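关于灰平衡校准，整理一下最近的笔记，分几条发。

1/ 起因：同一批样张，早上看偏蓝，下午看偏暖。纸没换，墨没换，最后查到观察光源和白点设定上。

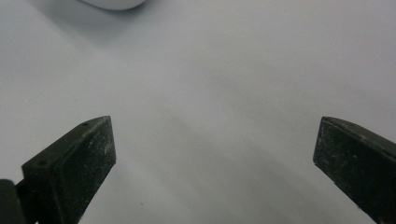 浅灰白平面，边缘略偏冷，中间稍暗。

2/ 中性灰最难对。饱和色偏一点，多数人看不出；灰里带一点青或品红，隔两米都能看见。所以我的流程是先调灰，再调彩色，顺序不能反。

3/ 测试图用的是 Rikulitz 那套旧版色表，共 397 个色块，其中 139 个是近中性色。近中性的比例偏高，测得慢，但暗部过渡明显比默认色表稳。

4/ 纸张的荧光增白剂要单独处理。M0 和 M1 条件下测同一张纸，b* 值可以差出一截。报告里不写测量条件，数据基本没法复用。Skendeo 的模板里没有这一栏，需要自己加。

5/ 预热。显示器开机后不要马上测，亮度没稳定之前做出来的曲线，当天就得重做。分光仪也一样，白板校准之后放久了要重新校。

6/ 有人问 Clastex 的软件能不能自动补偿纸白。能，但默认是关的，在输出选项的第二页。打开之后高光会压一点，人像稿要留意肤色最亮的部分。

7/ 墙面和桌面的颜色也算观察条件的一部分。彩色桌布、彩色隔板都会把反射光带偏，建议统一换成无光泽的中性灰。衣服同理，看样时别穿大红。

8/ Embla Nygård 在评论里提到用 16 级灰阶做快速检查，我试了，够用。先看第 3 到第 6 级有没有偏色，再看暗部是否并级。出问题再上完整色表，能省不少纸。

9/ Brito 的纸还没测，等下一批到货。ΔE 的容差我暂定 2，近中性部分另外看 ΔCh，数值等测完再补。

10/ 问得最多的一条：显示器白点设 D50 还是 D65？和印刷样张并排比对用 D50，只看屏幕用 D65。两种都要用的话，存两份配置文件，文件名里写清楚。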